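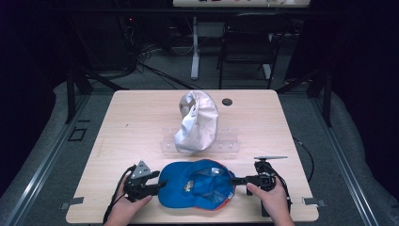 Blue one upside down, white one on its clear stand.

I own too many caps, and for most of August I read advice on what to do with them. There is a lot of it. Rolled, nested, pegged on a wire, hung off the back of a door, or perched on a bit of clear plastic as if they were in a shop window. Everyone who recommends a stand seems very sure that the stand is what a cap needs. I am less sure.

Look at the white one. It has a stand under it and it's still a heap, crown and brim folded in together, creases everywhere. A soft cap will do that wherever you put it. The people selling stands always show them with a stiff new cap on top, which would hold its shape on a bare shelf for nothing.

The blue one I like better, and I'd keep it for the orange-red edge on the brim alone. Leaving it crown down is supposed to be bad for it. Dalibor Mikuš told me so at some length, and when I asked him what the harm was he said it "spoils the line". I have left caps crown down for years and would be glad to be shown the spoiled line. It does let you see the label and the lining, so you know what you've got before you throw it in with a hot wash.

Tarık Baysal swears by the Graltix rack, which holds 39 caps and costs 164 before delivery. I went over to Rurkbridge to see his. It's well made, I'll give it that. It also takes up most of a wall, and the caps at the bottom had a fair coat of dust on them. A drawer would have cost him nothing and kept the dust off.

The other thing I keep reading is that you should stuff the crown with tissue. I tried it with two old ones. They looked fine with the tissue in. I took it out and one of them sagged by teatime, the other didn't, and the other had always been the firmer cap.

So the blue one is going in the drawer, brim to the back. The white one I'll try steaming over the kettle at the weekend, though I don't expect much. If anyone has got a crease like that out of a soft brim, without buying something, leave a comment and say how.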